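In Defense of the Throwaway Plate

June 30, 2025

I know what I'm supposed to say about disposable plates, and for years I said it. I had a cupboard full of real ones, heavy things from a shop in Sturnau, and I carried them out to the yard every summer like a waiter in training, and then I stood at the sink until well past dark while everybody I had invited sat outside laughing without me.

Last August we had nearly 200 people through the street supper in Kinden, and I came around. Try washing up for that with one kitchen and a hose! We put out white plates, the round kind with a good wide rim, and trays for the bread and the cold things, and I got to sit down. I ate a hot meal while it was hot. I talked to a neighbor I had waved at for 4 years without ever learning that she keeps bees.

I do still have opinions about which ones to buy, of course. A plate should have a proper edge, something for your thumb to hold on to, and if it bends under potato salad then it was never a bargain — I don't care if you got 300 of them for the price of a sandwich. The same goes for trays. Give me a raised rim all the way around, so the olives stay where they were put.

And yes, there's the trash, and I don't want to wave that away. At home, for the family, I use the heavy plates and always will. I wouldn't dream of eating my breakfast off anything else. But a big supper happens once or twice a year, and I think a person can be careful the other 300-odd days and forgive herself a stack of white plates in the summer.

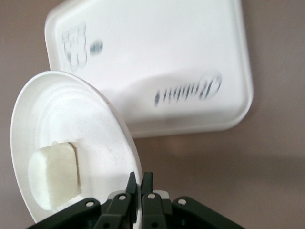

So I'll be buying them again this August, and if you come by, please take two. One for supper, and one for cake.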